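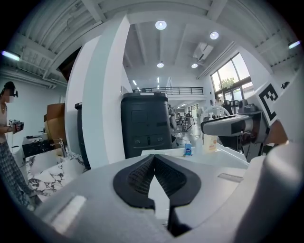 *Two grippers and a marble-patterned sink: a session with the Shawky hand-held kit.*

**Shawky, the hand-held gripper kit from Bullberg, goes on general sale in June**

I've been writing Bullberg's announcements for a while now, and most of them have been for brackets, cable guides and one very serious firmware update. So forgive me if I'm a bit excited, because in June we start shipping Shawky to anyone who wants one!

If you teach robots by showing them how a job is done, you already know the routine. You pick up a gripper, you do the chore with it, you put everything back and you do it again. Shawky is the thing you hold while you do all that. It opens and closes from the grip, it records a wide view over the fingers the whole time, and a full kit comes with 2 grippers so you can work with both hands (you'll want both hands, trust me, as soon as there's a bottle cap involved).

We ran the pre-release program with Usach, a studio that records household tasks for robot labs. They put Shawky to work at a sink and on a tabletop with ordinary bottles on it, the kind of stuff you'd find in any bathroom or kitchen. Over the program they logged 1651 takes and sent us 153 comments. I read every one of them. Some were very kind and some were about the wrist strap.

The wrist strap is new, by the way.

So is the finger pad. The black fingers have a textured inner face, and on the first version it wore smooth faster than we liked, so the shipping kit has a tougher pad that you can swap yourself with the small hex key in the lid of the case. Spare pads come in pairs. The square black-and-white markers stay as they were, and existing marker cards will fit the new mounts.

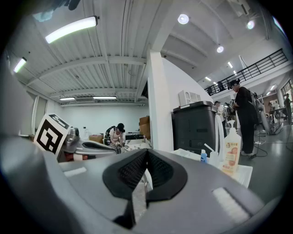
*Textured jaw pad up front, with a second gripper and its marker card on the table.*

The change I'm happiest about is setup. Early testers had to calibrate each gripper on its own and then again as a pair — a long and grumpy process, going by the comments. Now you do the pair in one go, the grip buzzes when it's finished, and you can start recording. If a marker drops out of view for too long during a take, it buzzes again, twice, so you find out right then and don't have to wait until you're going through the files in the evening.

What you get in the case:

- 2 Shawky grippers, left and right, with batteries fitted
- marker cards and mounts
- four spare finger pads
- a charging dock and cables
- a license for Gumine, our recording and review software

Gumine deserves a word too. It runs on a regular laptop, lines up the two recordings for you and lets you tag a take as good, bad or "look at this later" with one key. It comes with 13 starter tasks, from opening a cap to wiping down a counter, and you can write your own in plain text. There's an export for the common training formats, and we'll keep adding to that list as people ask.

The kit is sold as a pair only for now. I know some of you want single grippers, and that's coming, but I don't have a month for it yet. Labs and schools can ask for the education price when they order. Pre-release testers can trade their old units in, strap and all, and keep their Gumine license.

Orders open at 9 a.m. on launch day through the Bullberg store and our usual resellers. Loan kits for reviewers are ready now. Write to the Bullberg press desk, tell us which tasks you'd like to try, and we'll pack the right marker mounts for you.

**About Bullberg**

Bullberg makes hand-held tools and software for recording manipulation tasks. Shawky is our first complete kit, and Gumine is included with every one we sell.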